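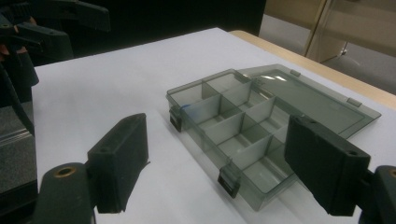
4. Preparing the compartment box

Read this section before you put any parts in the box. It applies to the Zokano small parts box with hinged lid and two latches. If you have the Jurar drawer cabinet, go to section 5.

4.1 Choosing the place

Work on a flat table. The lid opens completely and lies down behind the tray, so you need free space there of at least the same depth as the tray. A white cloth or a sheet of paper under the box is recommended. Small dark screws are much easier to find on it when they fall.

4.2 Opening

1. Put the box on the table with the latches toward you.
2. Pull the lower edge of the first latch out and let it hang down. Do the same with the second latch.
3. Lift the lid with both hands and lay it back until it rests on the table.

CAUTION: Do not let the lid fall back by its own weight. The hinge is thin plastic and can crack, especially in a cold garage or shed.

CAUTION: Never carry the box with only one latch closed.

4.3 First cleaning

1. Turn the open tray over and tap it lightly on the bottom, to remove dust and plastic chips from the production.
2. Look in every corner. Small items like to stay in the cells along the outer wall, where the latch hides them from the front.
3. Wipe the walls with a damp cloth. Water must not be hotter than 70 °C.
4. Leave the box open until it is fully dry.

Note: Do not use acetone or thinner. The clear plastic becomes white and this can not be repaired.

4.4 Filling

The long wall in the middle divides the tray in two rows. We advise to use one row for screws and the other row for nuts and washers, so that parts of the same size are opposite each other.

1. Begin at the hinge side with the parts you use least.
2. Fill each compartment not higher than 3 mm below the top of the wall. If it is fuller, parts can jump over to the next cell when the box is carried.
3. Put heavy parts near the middle of the tray and light parts at the ends.
4. Keep one compartment free for parts you find on the floor and want to sort later.

Note: Parts with oil on them should go first in a small bag. The oil does not damage the box, but it creeps under the labels.

4.5 Labels

The Dolan label sheet is included. Stick the labels on the outside of the lid, exactly over the compartment they belong to. Press each label for 8 seconds. Close the lid one time before you stick them, and mark the positions with a pencil. When the lid is open, left and right are easy to confuse.

4.6 Closing

1. Check that no part lies on top of a wall or in the hinge.
2. Bring the lid over slowly and press it down along the full front edge.
3. Turn up the latches and press until you hear a click from each one.

If a latch does not click, open the box again and look for a part under the rim. Do not use force. Spare latches are sold in pairs under the name Clodov.

Continue with section 5 or, if you want to stack more than one box, with section 6.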